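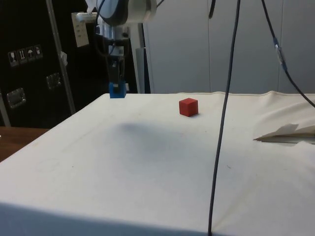 Chapter 9
Keeping Aircraft Ready: The Work of the Ground Crew

By Edileuza Moura

In this chapter you will study:
the main trades of a military ground crew
how a working shift is divided
what the aircraft log is and who may sign it
how maintenance was reorganized at Skulton station

Key words: airframe, fitter, flight line, hangar, log, serviceable, shift handover, tool control

9.1 Introduction

In the previous chapter we looked at the training of pilots and navigators. We now leave the cockpit and go down to the ground. An air force squadron has many more people working on its aircraft than people flying in them, and students of military history often meet them only in a footnote. The reason is partly in the sources. Pilots wrote letters and memoirs, and publishers wanted them. A fitter who changed engines in the cold for six winters left mostly signatures in a log.

These signatures are a very good source if we know how to read them. They tell us what was repaired, in which order, at what time of the night, and who took the responsibility. In the second half of this chapter you will work with pages from the logs of Skulton, a transport station which had its own repair hangar and a smaller landing ground at Isley.
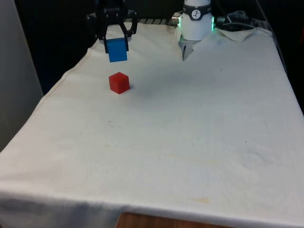
The ground crew at Skulton was divided by trade. Airframe fitters took care of the body of the aircraft, the wings and the landing gear. Engine fitters had their own benches at the north side of the hangar, and they were known to be proud of this. Electricians, instrument workers, radio workers and armorers completed the list. At Isley the crew was small, and one person often did the work of two trades. This was against the written rule, but the station commander permitted it in the months when the road was closed.

9.2 The shift and the handover

A shift at Skulton was nine hours long. The last hour belonged to both shifts together, the one which was leaving and the one which was coming in. During this hour the crew chiefs walked around each aircraft and read the open items aloud. An open item is a job that has been started and is still to be finished, for example a panel removed or a cable disconnected.

The handover was introduced after an incident in July, when a transport aircraft rolled to the runway with an inspection panel held by only 2 screws. The pilot stopped in time and there were no injuries. The inquiry found that the fitter on the evening shift had told a colleague about the panel, and that the colleague had then been called to another aircraft. From this time, a spoken message alone was never enough. It had to be in the log as well, with a name and an hour.

Tool control was part of the same hour. Every tool in the hangar had a painted outline on the wall board, and the store kept a list with 256 entries. If one outline was empty at the end of a shift, the aircraft stayed on the ground until the tool was found. Older fitters complained about it – some of them very loudly – and the younger ones learned the habit from the first day and did not find it strange.
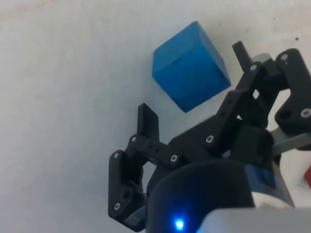

The tool list also shows us how the work changed over the years. The first version has many hand tools for wood and fabric. In the later versions these disappear, and we find gauges, electrical testers and special keys for the Declercq engine, which had to be opened in a fixed order.

9.3 Women in the hangar

The first women fitters came to Skulton from the technical school at Cindon. Their course was the same as the course of the men, with the same examination at the end. In the logs they appear only with an initial and a surname, so for a long time historians counted them as men without asking. The Skulton archive holds more than 4,000 log pages, and the comparison with the school registers is still going on.

Before you continue with section 9.4, read the log extract in the source section and write down which entries are open items. Keep your notes, you will need them again for the exercise on the night shift at Isley.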